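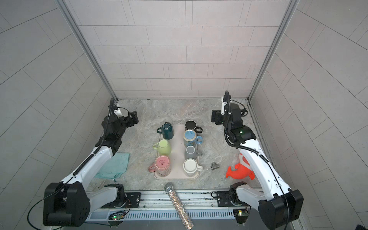 Kitchen > Storage > Mugs and Cups

Print this page | E-mail this page

Put Your Mugs on a Tray!

Mugs multiply. You buy two, somebody gives you a third with a pattern on it, and by March the shelf is so full that you're pulling out four to reach the one you want. I tried hooks, I tried stacking, I tried one of those wire half-shelves (wobbly, and it scratched the glaze). Then I stood the whole lot on a plain beige rectangular tray and I have been telling people about it ever since.

The tray is the trick. It slides out like a drawer, so the mugs at the back are as easy to get at as the ones in front, and when the shelf needs a wipe you lift everything off in one go. Mine is a Bretberg and it has been going strong for years, but any tray with straight sides will do. Measure the shelf first! Leave a finger's width on each side or you'll skin your knuckles getting it out.

Two rows work best

Run the mugs in two rows from back to front. Three rows looks tidy until you try to get hold of one in the middle. Turn the handles on the left-hand row out to the left, and the right-hand row out to the right, and you can grab any mug without knocking its neighbor. If you have tiny cups as well, tuck them in at the edge beside a bigger mug.

Upside down or right side up?

People get surprisingly heated over this one. Upside down keeps the dust out, and I do it with mugs that only come out for company. A mug has to be bone dry before you turn it over, though, or it will smell like a cellar by the end of the week. The everyday ones I leave standing up. A mixture on the same tray is perfectly fine, and you can tell at a glance which ones are "for best."

Colors are your friend

I love an unmatched set. Teal, lime green, pink, black, light blue, whatever you like! Give everyone in the house a color and you'll stop finding half-finished coffees that belong to no one. Keep a plain white or gray one near the front for visitors.

Tea stains

Make a paste of baking soda and a little water, rub it around the inside with a damp cloth, leave it for 37 minutes (I once forgot one for that long and it came up better than ever, so now I set the timer), then rinse well. Go easy on anything with a painted pattern on the outside.

Keep a cloth by the tray

Fold a soft cloth and leave it next to the tray, on the left if you're right-handed. I like the mint-green ones from Keskinen because they don't leave fluff. Wash them without fabric softener, which makes them slide over the water instead of soaking it up.

Page updated 13/09/2022

Contact Hurna Household Tips | Copyright Hurna | Back to top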